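Fladley Kitchen Set: equipment and budget notes

Status: planning copy, updated Friday, November 23, 2018
Maintainer: Alvar Sandberg

Contents of this directory

budget.csv – one row per item, with supplier, unit price, lead time and cost code
stations.csv – layout and power needs for each station
spares.csv – consumables and replacement intervals
README – this file

Scope

The files cover equipment purchases for the Fladley manipulation stations. Each station is a countertop work area for recording arm demonstrations with ordinary kitchen goods. Staff time, building work and compute are budgeted elsewhere. Prices exclude tax and freight unless the notes column says otherwise.

The plan is for 3 stations. Station A is the reference. B and C are ordered only after the spares figures for A have been checked against one full month of use. October was the first month with complete records, and its rows are marked "measured" in spares.csv. All other rows are estimates.

Cost groups

ARM – manipulators, mounts, controllers, cabling
GRP – grippers, finger pads, adapter plates
CAM – cameras, brackets, lenses, sync hardware
SET – countertop, backsplash, fixed appliances
OBJ – loose objects: cups, plates, boards, pots, toy food
PWR – circuits, strips, emergency stops

ARM dominates the total and has the longest lead time. The Skometine quote is valid for 100 days and includes the controller but not the mounting plate. Enter the plate under ARM as its own row. Do not fold it into the arm price, or the per-station comparison will be wrong.
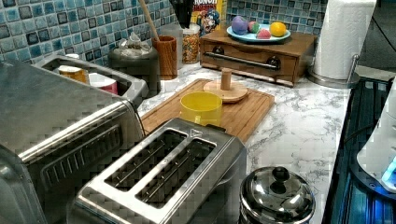
SET and OBJ are cheap per item and easy to underestimate. Small appliances go under SET if they keep a fixed position, and under OBJ if the task calls for moving them. A toaster can fall in either group, so check the task list before coding it. Polished steel goods reflect the room and give poor depth readings. Where a task does not depend on the finish, a matte version of the same item is preferred – the price difference is usually small.

Buy loose objects in matched lots. A yellow cup reordered later from another supplier may differ in shade or rim width, and the older recordings then no longer match the set. For cups and plates the order quantity is 6 per type.

Consumables

Finger pads are the largest recurring cost. Enter them by the pack. The fixed allowance for OBJ breakage is 3133 per year across all stations, in the currency of the budget file. Unspent allowance does not carry over.

Suppliers

Skistlow – mounts, plates, machined parts
Ngubane – small appliances, countertops, fittings
Skometine – arms and controllers

Ngubane invoices on dispatch. Skistlow invoices on order, so its rows need a purchase number before the drawing is released.

Known gaps

Power for station C is not costed. It depends on whether the cooktop is wired or left as a dummy surface.
Camera brackets are listed at the station A price. The wall at B is a different construction and may need longer arms.
No row exists yet for disposal of worn goods.

Changes

Send corrections to Alvar Sandberg with the row number and the supplier document. Rows without a document stay marked "estimate".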